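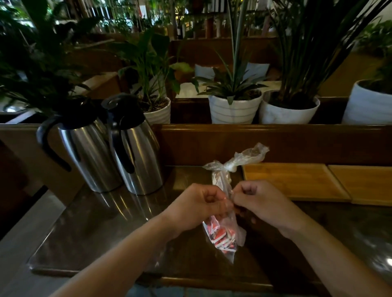

Knotted bag, dark wood counter, two steel carafes standing by.

Domville Counter Knots

A collection of pictures of people opening, closing and arguing with bags on kitchen and break room counters. It covers 3,884 pictures, of which 1,609 have a knot in them. The rest are clips, twist ties, rubber bands and bags that were simply folded over with optimism.

What's in the folder

pictures/ – the pictures, one subfolder per counter
closures.csv – one row per picture: closure type, bag type, what else is on the counter
notes.txt – disagreements, mostly over what counts as a knot

Closure types

There are 6: knot, twist, clip, tie, band, fold. A bag that has been twisted and then knotted goes under knot. We tried a seventh label, "twist-knot," and two labelers stopped speaking until it was removed in February.

Neighbors

The "nearby" column lists whatever shares the counter: carafes, trays, mugs, the good scissors. Trays are trays whether bamboo or not. Contents of the bag go in "inside" and should stay vague unless you can read a label. "Red and white packets?" is a perfectly good entry, question mark included.

Known problems

Clear bags are overrepresented. Bread is underrepresented, given how much of it there is in the world.
The Drivow counters were labeled before the fold rule and it shows.
Row order in closures.csv means nothing. Please stop sorting by it.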